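Setting Up Your Wornden Side Table

Before the first use

Thank you for bringing a Wornden home! We hope it earns its corner of the room for many years. Please read this section through once with a cup of coffee before you start (it's a short one, and the steps go more smoothly when you know what's coming).

1. Pick the spot. Leave 14 inches clear in front of the table so a person can stand up close to it and still step back comfortably.

2. Bring the table in with 2 people, one at each end, lifting from under the top. Please don't drag it, as the tapered legs don't care for sideways pushing.

3. Press down gently on each corner. If you feel a rock, turn the foot under that leg a little at a time until it settles, then go around all the corners once more.

Note: On thick carpet the table may need about 5 days to find its level, so check it again after that.

Caution: Never sit or stand on the table, and keep little ones from climbing on it.

4. Wipe the top with a soft, barely damp cloth, then dry it right away. Skip the scouring powders, please!

5. Stand at the table for a minute and try it out with whatever you plan to do there. Look down at your work, let your arms hang naturally, and move the table if the light isn't falling where you'd like it. 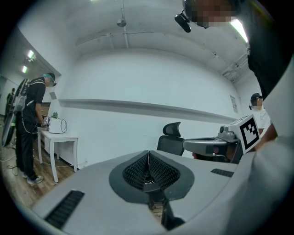
6. Once you're happy with the place, set your things on the table, starting with the heaviest toward the middle.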